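Chapter 6
Enough Is a Number: Household Stock and the Art of Not Running Out

In this chapter
Why people run out of toothpaste but never out of takeout menus
Lead time, reorder point and safety stock, in a bathroom cabinet
Where a thing lives, and why it keeps moving
What it costs to own the spare

Sânziana Cozma once bought mustard on four shopping trips in a row. She did not especially like mustard. On each trip she stood in the aisle, pictured the refrigerator door, failed to see any mustard in it, and bought a jar to be on the safe side. The refrigerator in her head had not been updated in weeks. When she moved apartments that September, the mustard got its own box.

Her downstairs neighbor, Jaime Meireles, had the opposite complaint. He kept nothing in reserve, on the grounds that the store was only six minutes away and could do the storing for him. It was a fine theory and it worked for milk. It worked less well for light bulbs, which tend to fail after the store has closed, and for contact lens solution, which the store had stopped carrying.

Between them, these two had discovered most of what a warehouse manager is paid to know. Cozma was overstocked because her records were bad. Meireles was understocked because he had assumed that his supplier would never let him down. Both thought of themselves as disorganized, a word that explains very little and sells a great many storage bins. In this chapter we will leave personality out of it and look at the stock.
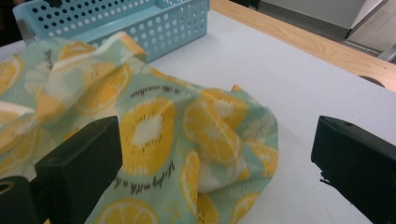

How much of something should a household keep on hand?

Enough to last from the moment you notice it is getting low until the moment a replacement is in the house, with a little extra for the weeks when life gets in the way. For dish soap, that is usually the bottle in use and one more. For saffron, it may be none at all.

The answer has three parts hiding in it, and you met two of them in Chapter 5 under more impressive names. The time between noticing and replacing is the lead time. The level at which you ought to notice is the reorder point. The little extra is the safety stock. A factory that makes pump housings and a family that gets through a lot of shampoo are working the same problem, although the factory has the advantage of a software budget and a person who can be shouted at.

Take lead time first. Most of us underestimate it, for the simple reason that we count only the trip. Suppose the store is a few minutes down the road. If you go there once a week, and forget the item every other visit, then your lead time is two weeks, whatever the map says. Veronika Lanz, who taught the course on which this chapter is based, used to have her students write down the last household item they ran out of and the day they first noticed it was low. The gap between those two dates was rarely flattering. One student had been shaking the same bottle of ketchup since spring break.

The reorder point follows from the lead time and the rate of use. If a household uses a roll of paper towels every four days and needs eight days to get around to buying more, it should reorder while two rolls remain. That is the whole formula. Students are sometimes disappointed by it, and a few go looking for a harder one. There is a harder one in Chapter 9.

Small things behave worse than large ones. A sofa seldom goes missing. Tubes, bottles, batteries and tweezers do so all the time, and a missing item is, from the shopper's point of view, the same as one that was never bought. Many households therefore sort their smaller goods into a few open containers, one for each kind of use: a basket for the bathroom, a bag for travel, a tin for whatever sewing is likely to happen. The container works as a crude inventory system. You look in, you see what is there, and you are spared the trip to the refrigerator in your head. 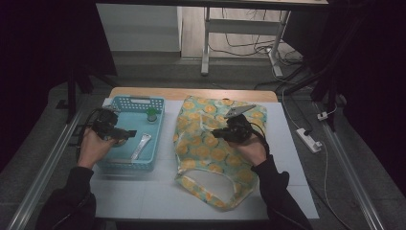
Figure 6.1. An open basket and a patterned fabric bag. Small items are easier to keep track of when they share a container.

A container also sets a limit. When the basket is full, the household has enough, and anything that won't fit must be used up, given away or argued about. Lleucu Kneath, in the case study at the end of this chapter, calls this "letting the basket be the bad guy." Her family of six had been debating the proper number of hand creams for years. The basket settled it in an afternoon, and no one has been able to appeal.

Then there is the cost of keeping things. In business this is called the holding cost, and it covers rent, insurance, spoilage and the money tied up on the shelf. At home it is easy to believe that the holding cost is zero, as the closet is already paid for. Consider, however, the bulk pack of 200 tea lights. It was cheap per candle. It has since occupied a shelf through several power outages, during all of which the family used their phones. The towels that belong on that shelf live on a chair, and the chair is no longer available for sitting.

We will return to the tea lights in Section 6.3, where you will be asked to calculate what they cost.

Before reading on, pick one item in your own home that you buy regularly. Write down how many you think you have. Then go and look. Keep both numbers, since you will need them for the first exercise, and resist the temptation to go back and improve the first one.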